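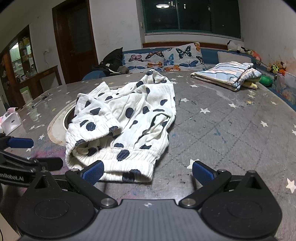 Furkberg is a small workshop that builds hand-held grippers and, when we can get them to behave, the arms that go behind them. We started in a spare room with a table and a sofa and we still do a good part of the work at home. Most of what gets called home robotics is tested on things that are easy to pick up: blocks, cups, a tennis ball. We don't put much stock in that. A pair of spotted cotton pants in a heap, with a ribbed elastic waistband curling open on one side, will tell you more about a set of fingers in five minutes than a week of blocks will. Textured blue pads help on the waistband. They don't help you find the waistband, and that is still most of the problem.

Categories: About Us / Workshop / Soft Goods

Print this page | E-mail this page

WHO WE ARE

We are a shared workshop in the old sense. There is a drill press, a lathe that needs more care than it gets, two printers for plastic parts and a long bench that is never clear. Members pay toward the rent and buy their own materials. Nobody here draws a full salary from robots and we are suspicious of people who say they are about to.

The name comes from the street the first workshop was on. We moved out of it in May, three winters in, when the roof over the lathe finally gave up. The new place is on the Asell side of the river, smaller and dry.

Some of us came from machine shops, one or two from software, and several from nowhere near either. What we had in common was having bought a machine that promised to do a household job and having put it in a closet within the month. A few of those machines have since been taken apart on our bench. They were mostly well made. The motors were fine, the bearings were fine, and the thing still could not do what was printed on the box.

WHAT WE BUILD

Our main project is called Desjardins. It is a two-jaw gripper held in the hand, with swappable fingertips, and it is meant for cloth. You hold it, you close it on something, and you find out whether the fingers are any good before you spend money on an arm. We think this is the right order to do things in. A lot of home builders go the other way. They buy or build the arm first, because the arm is the exciting part, and then bolt on whatever gripper was cheapest. We did it too. That arm is holding up a shelf now.

The linkage on Desjardins has been redrawn more often than we like to admit. Early sets had too much slop at the pivots, so the tips met in a different place each time you closed them. On a block you would never notice. On a single layer of thin cotton you notice right away, since one tip slides over the cloth and the other digs under it, and you come away with nothing or with the table cover.

Fingertip pads are the part we argue over most. Softer pads grab better and wear out faster. Harder ones last and slip. We have tried store-bought rubber, cast silicone, strips cut from shelf liner and one sad experiment with wetsuit material. The current pads are cast in a printed mold and we throw out a fair share of every batch.

Atora is the other project, and it is further behind. It is supposed to be a bench-mounted arm that carries the same fingers. At present it can reach a shirt laid flat and lift it by a corner that somebody has pointed out to it. It cannot fold the shirt. We have been told it is close. We were told that last year too.

HOW WE TEST

We test at home, on kitchen and living room tables, with the clothes that happen to need folding. A clean bench and a gray mat make any gripper look better than it is. Patterned covers, low evening light, a cushion in the way, toys at the edge of things: that is where these tools would have to work if anybody were ever to use them, so we go there early.

A new set of pads has to get through 1000 closes on cloth before we call it a version. We keep a tally on paper. A try counts as good if the garment leaves the table and stays up for a slow breath, and the person holding the gripper is not allowed to nudge the cloth with the other hand first. That last rule was added after some very good numbers turned out to have a thumb in them.

The best set so far managed 54 good lifts out of 100 on mixed children's clothes. We put that number here because most pages like this one would leave it out. It was higher for jeans and a good deal lower for socks. We don't have a figure for folding, and we would be careful around anyone who quotes you one without saying what was folded and who laid it out.

WHAT WE DON'T PROMISE

We don't promise that a machine will do your laundry. Visitors ask, and we would like to say yes. A patient person with two hands can clear a basket in the time it takes us to set up. What we can say is that the fingers are better than they were, that the drawings are sound, and that we know a lot more about elastic than we used to.

We also don't sell kits. We sold a few, early on, and spent more hours on the phone about missing screws than we had spent on the design. Drawings for Desjardins are free to members and cost a small fee to anyone else. If you build one and the jaws bind, check the pivot pins before you write to us. It is nearly always the pins.

COME AND SEE

The workshop is open to visitors on Friday evenings from 6:30. Parking is poor. Bring something awkward to pick up, washed please, and we will try it with you and write down the result whichever way it goes. New members are taken on after three visits, mainly so that you can find out how loud the compressor is.

Print this page | E-mail this page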